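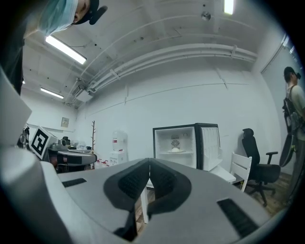

Aranda Institute, Department of Building Services
Room Care and Small Appliances
Handout 6: The Shared Workroom, from Ceiling to Refrigerator
Course lead: Oratile Mabuza
Revised Sep 29, 2019

1. Scope

Students should read this handout before the second practical session in Room 400. It covers the routine inspection of a shared workroom: the ceiling and its fittings, the walls, the benches and their contents, and the small refrigerator. Electrical testing is dealt with in Handout 8 and is not examined in this unit.

An inspection record is a plain account of the state of a room at the time of the visit. It does not assign blame and it does not recommend purchases. Where the student is unsure what an item is, the record should use a general term and refer the matter to the person in charge of the room.

2. Order of work

Begin at the ceiling and finish at the floor. Dust and loose debris travel downward, and a bench that has been wiped before the light fittings above it will have to be wiped again. Within each level, start at the door and proceed along the walls in one direction until the door is reached again. The center of the room is recorded last.

The same order applies to the written record. Students in the June group who recorded items in the order in which they noticed them found it difficult to match their notes to those of a partner, and several entries could not be used.

3. Ceiling and upper walls

3.1 Lighting. Fluorescent tubes are inspected with the lights on and again with the lights off. With the lights on, note any flicker, any tube that is dimmer than its neighbors, and any audible hum. With the lights off, look for dark ends on the tubes. Round ceiling fixtures are recorded separately. Do not assume that every round fixture is a light; it may be a detector or a cover plate, and detectors are never to be opened, wiped with a wet cloth, or covered.

3.2 Exposed pipes. In many converted rooms the pipes run along the ceiling and turn down the wall on brackets. White paint on white walls makes them easy to overlook. Check that each bracket is fixed at both ends and that nothing has been hung from the pipe. Stains on the paint below a joint are to be reported the same day. Stored goods must stay at least 18 inches below pipes and fixtures in all rooms used by the Department.

3.3 Wall-mounted air conditioning. The outside of the unit may be dusted from a stepladder with a second person present. The front cover is opened only by students who have completed the filter exercise. Filters are vacuumed, rinsed in lukewarm water, and left to dry in the shade before they are returned. Record the direction of the air flow and whether it falls directly on a desk or bench.

3.4 Signs and framed panels. Straighten, dust, and read them. A sign that refers to a telephone extension or a person no longer in the building is reported to the office. Students do not remove signs themselves.

4. Furniture and benches

4.1 Coat racks. A freestanding wooden rack with branching hooks should be loaded evenly, with heavy coats on the lower hooks. Test it for wobble by pressing lightly on the top. Place it against a wall, clear of doors and of the route to the exit. Bags with straps that reach the floor belong in the lockers.

4.2 Workbenches. Equipment on a bench in use is left in its position. Clean around it with a dry or barely damp cloth and do not lift, unplug, or turn it. Small loose parts are not gathered into a single container, even where this would look tidier, as their arrangement may have a meaning for the person using the bench. Printed boards and markers, including those that stand at an angle, are likewise left where they stand.

4.3 White tabletops. Rounded edges and pale surfaces show hand marks readily. Use a mild detergent solution, then clean water, then a dry cloth. The solvent cleaner sold as Jeseck is not permitted on tabletops in Departmental rooms. Legs are wiped from the top down, and the feet are checked for grit.

4.4 Cables. A cable not in use is coiled in loose loops, secured with a fabric tie, and set at the back of the surface. It should not be wound tightly around its own plug. Where one length hangs from the coil, make sure that it cannot be caught by a door or a drawer.

5. The small refrigerator

Small refrigerators in workrooms are often neglected because no single person uses them. The Department requires a full inspection every 300 days and a short inspection on each visit.

5.1 Preparation. Notify the users of the room 48 hours in advance. Unlabeled food is discarded on the day. Labeled food is moved to a cooler for the length of the work. Samples and chemicals are not to be kept in a refrigerator intended for food; if any are found, stop and call the course lead.

5.2 Disconnection. Switch the appliance off and unplug it before any cleaning of the interior. Place the plug where it can be seen throughout the work.

5.3 Interior. Take out any removable shelves and wash them in the sink. Molded ribs on the side walls collect spills along their upper edges and should be cleaned one at a time with a soft brush. Smooth walls are wiped with a solution of baking soda in warm water. Scouring pads are not used.

5.4 Fan and vents. Some models circulate air by means of a fan set into the rear wall, with a guard over it and slats to either side. Clean the guard with a dry soft brush. No liquid is sprayed at the fan or the slats, and nothing is pushed through the guard. Any small opening in the rear wall should be identified from the manual before it is touched, as it may be a drain, a sensor, or a fixing point.

5.5 Door seal and latch. Open the door fully and run a finger along the whole seal. Note splits, hardened sections, and trapped crumbs. Then close the door on a strip of paper at several points; the paper should resist when pulled. Wipe any latch or hook with a dry cloth and check that it is firm.

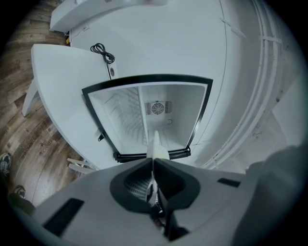

How far should food be kept from the fan at the back of a small refrigerator?

Leave a hand's width of open space in front of the fan and keep the slats beside it clear. Containers pressed against the guard block the flow of air, so that items near the fan may freeze while those near the door stay too warm. If the manual for the model gives a greater distance, follow the manual.

5.6 Return to service. Dry every surface, replace the shelves, and reconnect the plug. Place a thermometer in the middle of the compartment and allow the temperature to settle before food is put back. The reading is entered on the record with the time at which it was taken.

6. Materials

Students collect the following from the Cekley store on the ground floor:
Soft cloths, dry and damp
Mild detergent
Baking soda
One long soft brush and one short soft brush
Refrigerator thermometer
Fabric cable ties
Inspection record, Form Proltirell B

Cloths used on the floor or on furniture feet are not used again on tabletops or inside the refrigerator. Lungile Makhubela signs out stepladders and will ask to see the name of the second person.

7. Assignment

Working in pairs, complete one full record for Room 400 and one for a workroom of your choice. Each student writes the record independently before comparing it with that of the partner. Differences are left in place and initialed by both. Attach a one-page note on any two items whose purpose was unclear, stating what general term was used for each and who was consulted.

Records are submitted on paper to the Department office. Late records are accepted only by prior arrangement with the course lead.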